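Small Format Catering Board > Prep and Line Layout > Build order and tray position for a one-person burger station

halden_prep
Original poster
Posts: 407

Setting up a single-person assembly table for a counter we are opening in January. The table is a Toft with a white top. One lined tray in the middle, clear ingredient containers to either side, buns on the left. We train on replica food first so that people learn the reach and the order before any product gets used.

Current build order, bottom to top:

bottom bun
lettuce
tomato
patty
cheese
top bun

Two questions. First, does anyone build with the patty above the salad, and does it hold up when wrapped? Second, how close to the front rim of the table do you put the tray? I have been keeping it near the edge to shorten the reach.
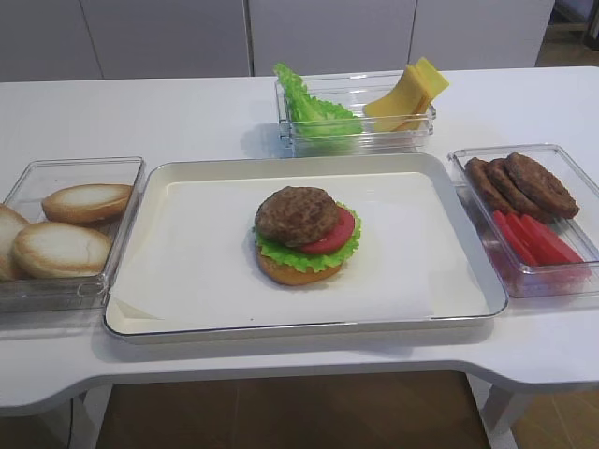 Practice build at the patty stage, before cheese and top bun.

The paper is cut to the tray floor. I would like to keep one paper size for everything if possible.

steamtable_ray
Posts: 1,000

Patty goes directly on the bottom bun. With lettuce and tomato underneath, the heat of the patty goes straight into the salad and the tomato becomes a sliding surface. You can see the slice is already out past the patty on the right. Once the top bun goes on and somebody presses, it will travel further.

If you want a barrier for the bottom bun, toast it harder or use a thin layer of sauce.

quarterpan
Posts: 8

Disagree with ray on the barrier. Lettuce under the patty catches the juice, and a toasted bun only delays it. We ran both orders for a week at our place and the bun held longer with the leaf under it. The tomato is a separate problem. Move it above the cheese and leave the lettuce where it is.

steamtable_ray

Held longer in what? Open tray or wrapped?

quarterpan

Open tray, eaten on site.

steamtable_ray

Then that result does not apply to a wrapped burger. In a wrap the leaf steams.

halden_prep
Original poster

Both, unfortunately. I expect more trays than wraps, but I do not want two build orders at one station. One person, one sequence.

line_and_level
Posts: 212

On the tray position: I would push it back a hand's width. With the rim that close to the front edge there is nowhere to rest the heel of your hand while placing toppings, and a sleeve or apron will catch the tray sooner or later.

Also, that front edge curves inward at the middle. Line the tray up on the side containers and ignore the edge, otherwise you will never get it square.

The paper has a folded corner at the lower left. Minor, but fix it in training, as people will copy whatever the reference setup shows. The Dolmont pre-cut sheets we use lie flat if you store them under a weight.

halden_prep
Original poster

Noted on the paper. I will tape a mark for the tray further back and try it on Wednesday.

What about container order? I put buns on the left because the first and last items are both buns, and most of the trainees place with the right hand.

line_and_level

Buns left is fine. Keep bottoms and tops in separate containers if there is room – a mixed box costs you a look every time you reach in. Patties should be nearest the cooking side, whichever that is for you.

quarterpan

Mixed is fine at low volume. A separate container for tops takes table space you may want for sauce.

trivet_11
Posts: 64

One caution about replicas. They teach reach and sequence well enough. They do not teach grip. Our Poka set had patties much stiffer than the real thing, and new staff pinched the real ones from the edge and tore them. Do a short session with cooked product before opening.

steamtable_ray

Agree with that. Replica tomato does not slide like tomato either, so do not settle the build order on a practice set.

halden_prep
Original poster

Fair. Plan is now: tray moved back, tomato above cheese, lettuce stays under the patty for the first test. I will wrap one of each order in real product, leave both for 11 minutes and cut them in half. Results in this thread.

steamtable_ray

Weigh the bottom buns before and after. Cutting in half only tells you what it looks like.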